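Trullside home kitchen permits move to Lurico County on new terms

November 6, 2023

People in Trullside who bake, can or cook at home for sale will have to apply to Lurico County for their permits under rules approved by the town in October. The town has handled the permits itself until now, out of the clerk's office on Vasseur Street.

The change covers anyone who sells food made in a home kitchen at the Trullside market, from a front porch, or by order. It does not cover bake sales run by schools and churches, which stay exempt as long as the food is given away or sold on a single day.

The town has 94 home kitchen permits on its books. All of them stay valid until they run out. When a permit comes up for renewal, the holder will go to the county, and the county will send an inspector to the house before the new permit is issued. The town did not require a visit for renewals, only for first-time permits, and even those were sometimes done from a floor plan when the clerk's office was short of staff.

The fee goes up from $43 a year to $94 for a permit that lasts two years, so most holders will pay a little more each year than they do today. The county will not charge for the first visit. A second visit, if one is needed, costs $43.

Storage is the part of the new rules that drew the most comment at the October meeting. Under the old town rules, flour, sugar, jars and packaging had to be kept "in a clean and dry place." The county wording is stricter. Anything that goes into food or touches food must be kept on a shelf or in a closed cabinet, and the lowest shelf has to be at least 9 inches off the floor. Space under a table can still be used for household things, but not for ingredients or packaging meant for sale.
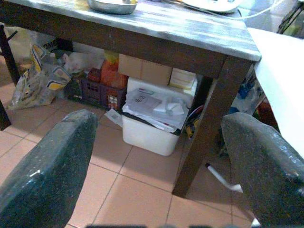
Space under a table, where ingredients and packaging for sale may no longer be kept.

Several permit holders told the meeting that they live in older houses with small pantries and have nowhere else to put bulk flour. One said a 50-pound bag does not fit in any cabinet she owns. The county's answer, given in writing, is that a bulk bag can be emptied into lidded bins and the bins kept on a low rack, as long as the rack meets the height rule. The bins have to be labeled with the name of the ingredient and the date the bag was opened.

Pets are the other sticking point. The town allowed pets in the house if they were kept out of the kitchen while food was being made. The county keeps that rule and adds that pet bowls and litter boxes cannot be in the kitchen at any time. A request to let bowls stay if they are picked up before work starts was turned down.

Counters and equipment

Rules for counters and equipment are mostly the same as before. Counters must be smooth and easy to wipe down, with no open cracks. Stone, laminate, tile and sealed wood are all allowed. Bare wood is allowed only as a cutting board.

Home appliances can be used, and there is no requirement to buy commercial ones. Mixers and food processors have to be clean, in working order and free of chipped parts that could end up in the food.
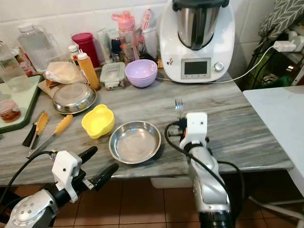 The county will also look at where things are plugged in. Cords may not cross a sink or a stove, and extension cords may not be used with anything that heats. This was already in the county fire code but was not part of the town's checklist, and the clerk's office said it expects some people to be caught out by it.

Cooking for the household and cooking for sale still have to be done at separate times. The county form asks for the hours in the week when the kitchen will be used for sale food. Those hours are not binding, but the inspector may ask for a change if they overlap with family meals.

What can be sold is wider than before. The town limited home kitchens to baked goods, jams, dry mixes and candy. The county adds pickles, hot sauce and roasted coffee, as long as pickles and sauces are tested for acidity first. The test is done by a lab and paid for by the seller. Meat, fish, cut fruit and anything that has to be kept in a refrigerator are still not allowed. A market vendor who had asked for cheesecake to be added was told it falls under the refrigerator rule.

Applications will be taken through Notow, the online system the county already uses for dog licenses and yard sale permits. People without a computer can fill out the form on paper at the Vasseur branch library, where staff will scan it in. The town had asked for paper forms to be taken at the clerk's office too, but the county said it wanted one drop-off point.

The form is 3 pages long and asks for a sketch of the kitchen. The sketch does not have to be to scale. It should show the sink, the stove, the refrigerator, the counters and any table that will be used for work, along with the kind of floor. Carpet is not allowed in the kitchen, and neither are rugs during working hours. Tile, vinyl and sealed wood floors are fine. Loose or missing grout has to be fixed before the permit is issued.

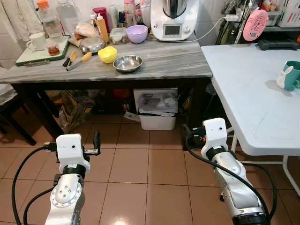

Tile floors like this one meet the county rules if the grout is sound.

Well water is treated separately. Houses outside the town water line – mostly along the north end and past the old rail cut – need a water test from the last 9 months. The test kit can be picked up at the library or at the county office in Lurico. Results are sent straight to the county, and the seller gets a copy.

The market itself will not change how it handles stalls. Vendors will still show a permit when they sign up for the season, and a town permit that has not run out will be accepted in the same way as a county one. Labels will have to be changed, though. Sellers have to print the county permit number in place of the town number once they switch over, and the line saying the food was made in a home kitchen has to be on the front of the package. Old labels can be used up for 3 months after the new permit is issued.

The clerk's office will keep answering questions until the end of the year and will mail a notice to every permit holder with the date their permit runs out. People who have moved since they got their permit should call the office with the new address. A permit does not carry over to a different kitchen, under the old rules or the new ones.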